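Search questions, tags, users

We use cookies to remember your settings. Accept | Manage

Does handheld gripper data really transfer to an arm? Mine only half does

Hi all! I'm training a policy to hang a bucket hat on a ring stand, and I've collected 2,847 demos by hand with the gripper tool – no arm involved. Validation loss looks lovely. On the arm it reaches the hat fine, then closes too early and pinches the lining instead of the brim. I started in February with two people collecting, and we each grab pretty differently (I come in low, she comes in steep). Is it the mixed styles or something dumber?

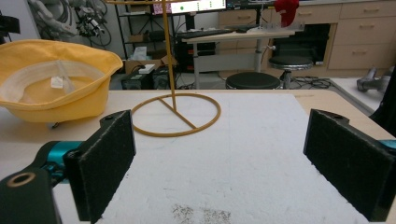

Dorottya Csizmadia: I'd check latency before blaming your grabbing styles. We had the same early close on our Zarneo setup, and the gripper width was logged four frames ahead of the camera. Shift one stream, retrain on a small slice and compare. If the pinch moves, you've found it. Mixed styles hurt us too, but that showed up as dithering over the hat, so I'd look there second.

Also make sure the finger pads on the arm match the handheld ones. Thickness matters more than you'd think!

Second answer, edited 7th March:
just get more data lol. or try a bigger batch, worked for me on mugs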